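Cable discipline: the part of the cell rulebook that gets skipped

Most robot cells fail their first internal audit on cabling. At Rorell, which assesses two-handed research and light assembly cells, Cristóbal Godoy keeps a checklist of 34 items. Safety stops and speed limits take up the first page and are usually in order. The second page deals with hoses, sleeves, sockets and labels, and it is where the marks are lost.

The Ullent code, adopted by the Villalba and Meltport sites in July, sets a minimum bend radius for every sleeve fitted to a moving arm. The radius must hold at full reach and with the arm folded. Godoy checks both positions at 5 per cent speed, then repeats the check at 80 per cent. 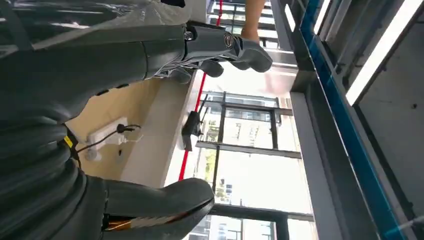
Labels come next. Each sleeve carries a tag near the end where it can be read without reaching over the arm, and the number on it must match the cell drawing. A tag that has moved along the sleeve is recorded as a minor fault. A missing tag is a major one, and the cell stays in manual mode until it is replaced.

Mains supply is treated separately. The code allows a power strip inside the cell only if it is fixed to a solid surface and every lead plugged into it can be traced by eye to its load. Adaptors plugged into adaptors are refused. Wireless units must be mounted where a falling part cannot strike them, with the aerial clear of metalwork — a clause added after repeated dropouts at Meltport. 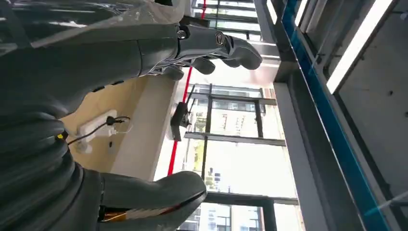 Robotic hands, ribbed hose and a wall-mounted power strip with its black cable.

Protective sheeting is the least settled point. Plastic film keeps dust off a forearm but can creep into a joint, and the present text says only that it must be "secured". Godoy wants a fixed clearance from the nearest moving part. Villalba has asked for the clause to stay as it is until its own trials are finished.

Of the 67 faults logged in the first round of checks, most were closed by re-routing a cable or fitting a clip. The rest are waiting for revised drawings.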